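Pitance puts robot arms on the returns bench, keeps all bench staff
FOR IMMEDIATE RELEASE - Jul 21, 2025
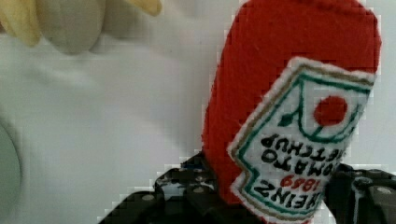
Pitance, the mail-order toy and gift distributor, has moved the first sort of customer returns over to robot arms at its Nakov Road warehouse. Soft toys first. Games and boxed items later in the year, if testing goes to plan.

The arms do the picking up and setting down. People do the checking. That split was asked for by the bench team, who have handled returns by hand since the site opened and know what a bad seam feels like.

Quick facts:
23 bench staff at the site, all staying on
1588 returned items through the new line in its first full week
410 product types the arms are cleared to handle, all soft goods
70 hours of paid training per person, finished before the line went live

"Returns was the job people swapped out of," said Maja Kaczorowski, warehouse operations manager. "Lots of reaching into deep cartons, lots of twisting. Wrists and shoulders, mainly. We had sick days we could trace straight to that bench."

Under the new setup each arm takes one item at a time and passes it to an inspector, who works seated or standing, their choice. Inspector decides: restock, repair, or donate. The arm doesn't decide anything. Items it can't get a good hold of go in a side tray for a person to deal with.

Trials began in February with a single arm and a lot of dropped toys. Grip settings were reworked with integrator Alexiou over the spring. Plush is harder than it sounds, the shapes give when you squeeze them and labels and tags get in the way. Staff picked the items for the trial, and picked awkward ones on purpose.

"They'd bring me the worst thing in the building every morning," said Leonidas Nikolaidis, project engineer at Alexiou. "Long floppy legs, tiny hats. It was the right way to do it. I'd of spent a month on teddy bears."

Pay grades for the bench go up one step, back-dated to the start of training. Four inspectors now also run the line software, Solus, on rotation. Shift lengths unchanged. Breaks unchanged.

Not everything is settled. Noise levels are still being measured, and the team wants the stop buttons moved closer to the seats. New brackets are on order. Asif Rana, who represents bench staff in talks with the company, said members would like a say in any future expansion before equipment is bought, "not after its bolted down." Pitance has agreed to a review with staff at six months and will publish the results.

Media contact: Iida Manninen, Pitance press office. Site visits by arrangment, closed shoes please.

ENDS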